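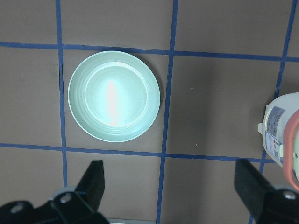
How do you get candle wax out of an altar cloth?

Let it go hard, lift off what you can with a blunt knife, then iron the rest out between sheets of plain white paper towel. Warm iron, no steam. Move to a clean bit of towel every few seconds or you just push the wax back in. Coloured candles leave dye behind even when the wax is gone, so dab with a little methylated spirits on a cotton ball, testing the hem first. Then wash as normal.

Rest of the list follows. Quick one this month, Easter linen is still on my line as I type.

Red wine on purificators
Cold water straight after the service. Not hot, hot sets it. Ours get rinsed at church first and that water goes on the garden, not down the sink, check what your own parish does. Then soak overnight in a bucket with a scoop of oxygen bleach. I use the Drustness one, the supermarket one did the job too. Line dry in full sun, the sun does half the work.

Lipstick on same
Dishwashing liquid, neat, rubbed in with your thumb before anything gets wet. Leave ten minutes. Second go if needed. Don't tumble dry till it's properly gone.

Starching
Spray starch is ok for the fair linen if you're rushed. Boiled starch is nicer. Iron damp, wrong side first, so any embroidery stands up. Then roll on a cardboard tube with acid-free tissue. Folding gives you creases that eventually split, I have a 41 inch runner from my grandmother that went exactly that way.

Brass candlesticks
Check whether they're lacquered before you touch them with polish!! If they are, warm soapy water and a soft cloth, nothing else. Unlacquered, any decent brass polish, old singlet, elbow grease. Wax stuck in the cup: hot tap water poured in, wait, wipe. Never the freezer if there's a glass insert.
Dried polish in the engraving comes out with a soft toothbrush. Wooden skewer for the corners.

Musty hymn books
Air them first. Stand them up fanned open in a dry room, out of the sun, for a couple of days. Still smelly? Into a lidded tub with an open dish of bicarb beside them (beside, not on). Leave a week, have a sniff, leave another week. Anything with fuzzy mould gets bagged and kept away from the others. Wear a mask for those. We did the whole back cupboard in January, which was mad in that heat.

Loose page in a Bible
Not sticky tape. It goes yellow and takes the print with it. Thin line of PVA along the inner edge only, on with a fine brush, slide the page in, wax paper both sides, close it and put something heavy on top overnight. Hymn 153 in my own book is held in like this and hasnt budged.
If it's a family Bible with the births and deaths written in, leave it alone and ring a book conservator. 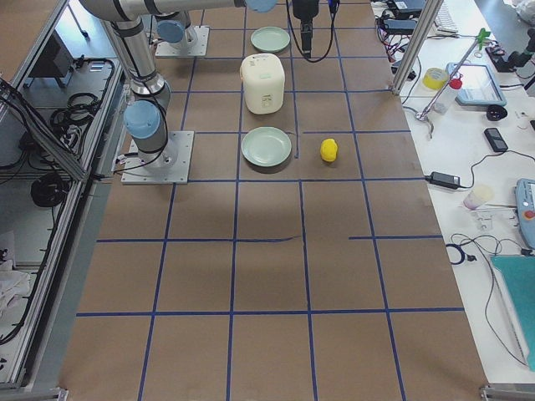 Old leather covers
Dry soft cloth and that's mostly it. Shoe polish comes off on hands. Oils go dark and sticky. If the leather is powdery and red on your fingers that's red rot, so wrap it in clean cotton and stop handling it.

Palm crosses
Keep flat in an envelope if you want them green a bit longer. They go brown regardless. Dried-out palm that needs refolding: soak in lukewarm water for an hour and it bends again. Old ones back to church before Ash Wednesday, in a paper bag please, plastic makes them sweat.

Candle stubs
Save them in a tin. Melt in a jar standing in a saucepan of water, low heat, and stay in the kitchen the whole time. Makes decent emergency candles. Claeys wicks are the ones I buy, size 2 for a narrow jar. Beeswax and paraffin in seperate tins.

Next time: getting incense smell out of wool, and robes that have lost their hems.

Latrice Holloway
Wednesday, April 24, 2024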